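Trailer pre-trip check: my list, with comments

I run this before towing the site hut down the Rillbridge road, and yep, I do all of it every single time!

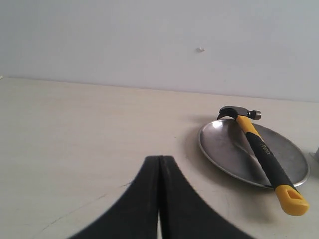
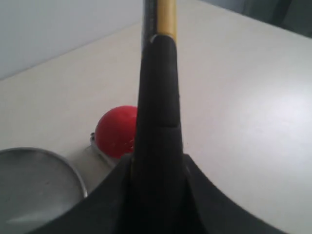
1. Coupling and pin. OK. Give it a good yank anyway.

2. Safety chains. OK, crossed under the drawbar. Left shackle's a bit stiff (grease it, me!).

3. Tyres. Rear nearside was low, pumped it back up to 40 psi. Keep an eye on that valve.

4. Lights and indicators. Right blinker was flickering, so I cleaned the plug and it came good.

5. Tie-downs. One strap fraying near the ratchet. Binned it and grabbed a new one from Govlow.

6. Wind. Gusts of 46 km/h forecast at Trallulwood by mid-arvo, and that open stretch past the servo is a shocker for anything tall and boxy – so I'm leaving at 6 am or I'm not going.

7. Mirrors. OK, extensions on.

8. Paperwork. Permit 516 in the glovebox, rego current.

Still to do: wheel bearings, before March.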